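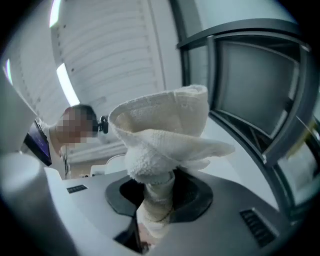 Linen room update: terry towels and the 70 percent rule

The Nustier building finished moving its bath linen to white terry in January. The stock now stands at 2300 pieces, counting the reserve held at the Ondotska store. Several sites have asked for the handling notes in one place, so they are set out below. They replace the sheet that was pinned up in the Palacios laundry.

Terry behaves differently from flat linen. The loops hold water, and they also hold detergent if the rinse is short. A towel that feels stiff after drying usually has residue in the pile. Cut the dose before adding a second rinse. Fabric softener is not used on any terry item. It coats the loops and reduces absorbency, and the effect builds up with each wash.

Loading. Fill the drum to 70 percent of its volume, measured with the towels dropped in and not pressed down. Open each towel fully and shake it once before it goes in. A towel that enters as a twisted bundle tends to stay twisted, and the inner folds get less water and less movement than the outside. Feed large pieces one at a time. Check that no corner, hem or loose thread is caught at the opening before starting the cycle.

Temperature. Wash white terry at 70 degrees Celsius with the heavy soil program. Colored hand towels from the Nurker annex go in a separate load at the setting on their care label. Do not mix terry with microfiber cloths, which pick up lint and are hard to clear afterward.

Pulled loops. Trim the loop level with the pile using small scissors. Do not pull it through. Loose threads at the hem are cut to the same level, and the piece goes back into circulation unless the hem itself has opened. Open hems go in the mending bin with a tag on the damaged side.

Drying. Shake out again between wash and dry, and separate anything that has wound around another piece. Remove towels when the hem is dry to the touch. The hem is the thickest part and dries last. Overdried terry turns harsh and sheds more lint. Keep vent grilles on all machines free of fluff, and wipe them with a dry cloth only.

Folding. Fold lengthwise in thirds, then in half, with the hem inside. Stack with the folded edge facing out. Let towels cool fully before stacking, especially on the closed shelves at Ondotska, where air movement is poor.

Rotation. Clean stock goes to the bottom of the pile and is issued from the top. Each site should hold 2 full changes on the shelf. Requests for extra pieces go through the Nustier linen desk before noon.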